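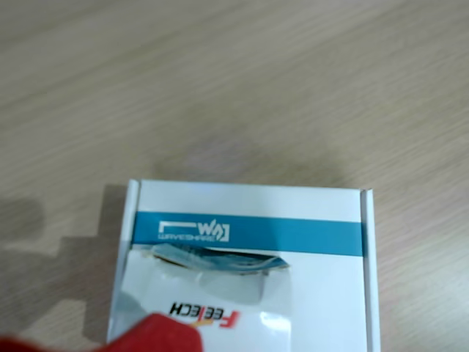 January, 4:40 p.m. Real vs. nominal, round three. The deflator for the Punitz series still uses the old base year, so growth looks wonderful and means nothing. I reran it with Indura prices and lost two points of boom before coffee. The white box on the table is about as informative as the Cuevas import column, which I have now opened 17 times.

Total came to 1,210 before adjustment. Fastis has 415 of that down as final goods. I had it as intermediate — one of us is counting the flour and the bread. 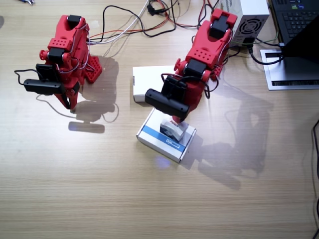 Pavithra Rodrigues says it's me, and that inventories go under investment whether I like them or not. Conceded. Moved the line, redid the sum, got a residual with the opposite sign.

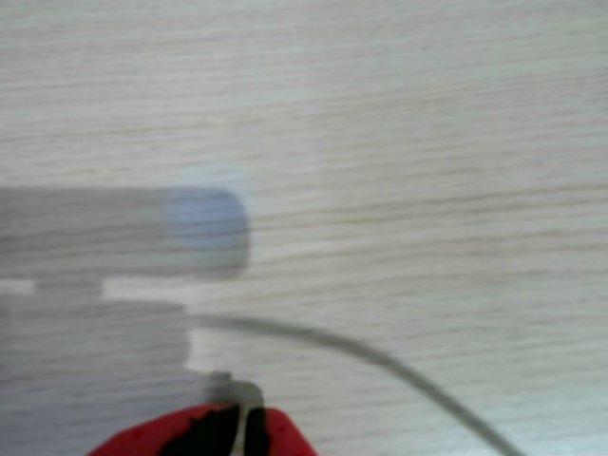

Table, pale wood grain.

Next: chain the quarters, then ask Fastis for their notes.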